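Troron T12 Two-Arm Sorting Cell
Good practice for setup and operation

The T12 is a bench cell with two arms mounted on opposite sides of one table. It is supplied for sorting, stacking and handling of light bins and baskets. The notes on this page apply to cells delivered after May and replace sheet 11.

Frame and floor
Set the cell on level concrete. Check all frame bolts before first power-up and again after 13 hours of running. Keep 1,000 mm of clear floor on the operator side. Route power leads away from the walkway and mark the walking line with floor tape.

Shared work area
Both arms can reach the middle of the table. Assign each arm its own zone in the task file and set a speed limit for the overlap. One arm holds while the other crosses. Do not disable the hold to shorten cycle time.

Cables
Leave enough slack at the wrist for full rotation. A loop must not hang below the gripper fingers at any point in the program. Replace any cable with a worn jacket.

Before hands enter the work area
Stop both arms. Confirm the stop at the controller. A still arm may be waiting for its next command.

Loading
Baskets may be placed at any angle, open side up, inside the frame. Mixed colors are allowed in one load.

Revision 12, checked by Amarachi Effiong, 4/7/26

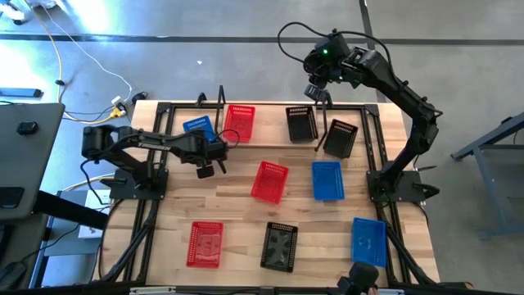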